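September, punt hang time, second notebook

Picked this up again after lunch. Ruth wants a yes or no on the Gostari tags by the end of the month and I am not ready to give her either.

What they claim: a chip in the ball gives hang time on every punt, good enough to rank punters on. What we have: 121 punts from preseason practice, tagged ball, plus our own sideline video of the same kicks. Of those, 105 have a clean foot contact and a clean landing or catch on video. The rest are out. Mostly the long snapper or a shield blocker is standing in the way at contact, and I'm not going to guess at frames.

Method, so I don't have to work it out again next week. Step through the video, mark the first frame where the ball has left the foot, mark the first frame where it touches hands or grass. Difference is video hang time. Do the whole set, put the sheet away, do it again the next day without looking. Where my two passes disagree by more than one frame, Ruth breaks the tie.

First pass is done. Second pass is half done and my eyes are shot.

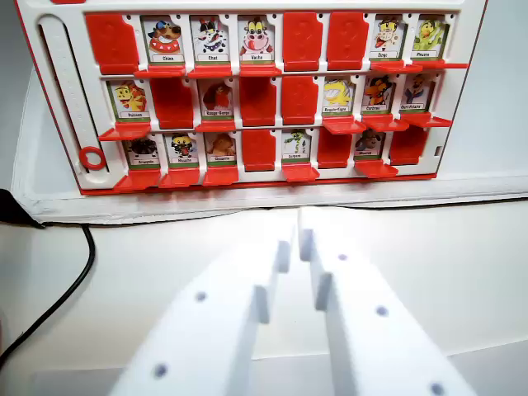 Animal guessing board. Top row still has Chien, Chat and Vache showing.

So far the tag reads long. Not on every kick, but on most of them, and always in the same direction, which bothers me more than scatter would. Scatter I could average out. A tag that always flatters the punter is a sales feature.

Possible causes, in the order I believe them:

- The tag starts its clock at the drop and not at the foot. A punter with a high drop would gain more than one with a low drop. This can be tested, we have both kinds.

- The tag stops on the first hard deceleration. A returner who gives with the ball makes a soft one, so the clock might run on until he tucks it. If that's right, balls that hit the ground should match the video much better than caught balls.

- My video is wrong. Frame rate says one thing on the camera menu and the file says another. I filmed a wall clock for a while and counted 2486 frames, and the answer agreed with the file and not with the menu. Using the file from here on. Anyone who used the menu figure last spring should go back and look at their numbers (that includes me).

Sorted by ground versus catch before going home. Ground balls do look better. I don't trust it yet because most of the ground balls came from one punter on one windy afternoon, and he also happens to have the lowest drop on the roster. Two explanations, one pile of kicks. Useless until they are split.

Sindar's rep sent over a comparison chart showing their own tag beating Gostari. No axis on the left side, no count of kicks, and the error bars are all the same height. Filed it. If they want to be compared they can send us a ball.

Talked to the special teams staff about what they would do with the number if it were good. They said they would use it to pick between the top two guys. Those two are so close on my video sheet that I can't separate them by hand, and the tag's own bias is bigger than the gap. So even on the friendliest reading, the tag can't answer the question they want to ask it. It can tell a good punter from a bad one. So can anybody on the fence with a stopwatch.

On the stopwatch: the student managers' hand times are better than I expected. They start late and stop late by close to the same amount and it mostly washes out. Need to check that properly instead of liking it because it's cheap.

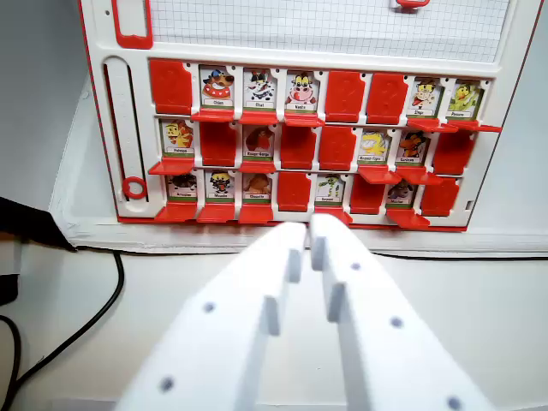

To do before Ruth sees anything

Finish second pass on the video. No peeking at the tag column until it's done — I have caught myself rounding toward it once already.

Get both punters to kick a set with catches and a set left to bounce, same end of the field, same hour. Asked for up to 40 kicks each way. Will probably get fewer, their legs come first.

Ask Gostari in writing what starts the clock and what stops it. The phone answer was "proprietary impact logic". That is no answer.

Weigh the tagged ball against a stock one. Talavera did the lacing on ours and the punters say it feels the same, but they also said that about the old ones.

Find out whether the Flokorel export drops trailing digits. Three kicks in a row came out with the same hang time, and I have never seen a punter do that.

Camera batteries on charge. Sheet is in the shared folder, second tab, don't sort it.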